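工場のすみで拍手が起きない午後

Galtsteadの公開日に行ってきた。7月の、駐車場のアスファルトがやわらかく感じられるような昼下がりである。受付で渡されたのは名札とうちわと、Pura計画の冊子が一部。うちわのほうはよく働いた。

計画の中身は冊子の2ページ目に書いてある。小さな電磁部品をロボットにつかませ、向きを変えさせ、置かせる。それだけのことに30ページを費やしている。私は若いころ部品の検査をしていたので、むしろよく30ページで収めたものだと思った。

見学者のお目当ては、たいてい入口近くの大きな腕のほうにある。段ボール箱を持ち上げるたびに子どもが声をあげ、親が動画を撮る。奥のUvitarという札が下がった一角まで来る人は少ない。椅子が13脚並べてあって、私が着いたときにはその大半が荷物置き場になっていた。

扱う品はプッシュプル型のソレノイド、つまり電気を流すと軸が動く、自動販売機や錠前の中で黙って働いているあの手の部品だ。銀色の枠に青いコイル。本体だけなら積み木のようなものだが、ここに電線がつく。線の先には白い二極のコネクタがぶら下がり、つかむ側の都合など考えずに好きなほうを向く。
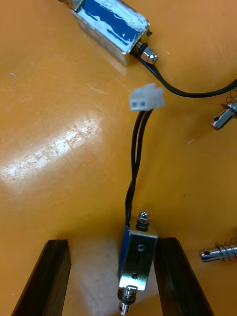
拍手の配分について

大きな腕には拍手があり、小さな指にはない。これは不公平だと言いたいのだが、自分も最初の五分は退屈していたので強くは言えない。指が下りる。止まる。少しずれる。また止まる。映画なら編集で真っ先に消えるところばかりを、生で見せられる。

それでも見ているうちに、こちらの肩に力が入ってくる。丸みのある軸、巻きついたばね、艶のあるオレンジ色の台。どれも光を返す材料で、よりによってという取り合わせである。検査をしていたころ、私は照明の角度ひとつで先輩とひと月もめた。金属の光りものは、見えすぎることによって見えなくなる。人間なら首をちょっと傾ければ済むところを、機械は首の傾け方から教わらなければならない。

説明係の人は、一日に700回ほど同じ動作を繰り返すのだと言った。「ほど」のところで少し目をそらしたのが良かった。宣伝の上手な会社なら、ここで未来の暮らしの話になる。Galtsteadの人は、電線の癖の話を始めた。束ねて保管した線は束ねた形を覚えていて、台に置いてもその形に戻ろうとするらしい。私の家の延長コードもそうだ。

近ごろの実演は、どこも見栄えが良すぎると思う。踊る、走る、コーヒーをいれる。失敗しそうな場面はあらかじめ取り除かれ、観客は完成品の予告編を眺めて帰る。隣町のSekiguchiの展示会でも、以前50人以上の行列に並んで、機械が花を一輪差し出すのを見た。受け取った花は造花だった。上手だったが、何ができて何ができないのかは最後までわからなかった。

公開日というものは、できないことも見える場所であってほしい。つかむ前のためらい、置いたあとの向きの悪さ、それを見て係の人が小さくうなる声。あの声には冊子の30ページより情報がある。税金や出資金の使い道としてどうかという議論も、そこから始めるほうがまともだろう。花を差し出されたあとで予算の話をするのは、どうも気が引ける。

もっとも、主催者にも注文はある。椅子の向きが悪く、前の列からは手元が見えない。冊子の字は小さく、図は多すぎる。それから、ソレノイドがどういう部品なのかを書いた紙が一枚もない。隣の親子連れはしばらく、ねじの親戚だと思って見ていたようだ。

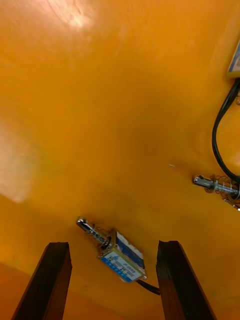 人の手なら一瞬で終わる作業を、なぜわざわざ機械に覚えさせるのか。

一瞬で終わる作業を朝から夕方まで続けると、人の手のほうが先に参るからである。私の右手の親指は、検査をやめて久しい今も、雨の前になると文句を言う。

帰りぎわにもう一度奥へ寄ると、椅子の荷物がいくらか減って、そのぶん人が座っていた。やはり拍手はなかった。うちわは持って帰り、台所で使っている。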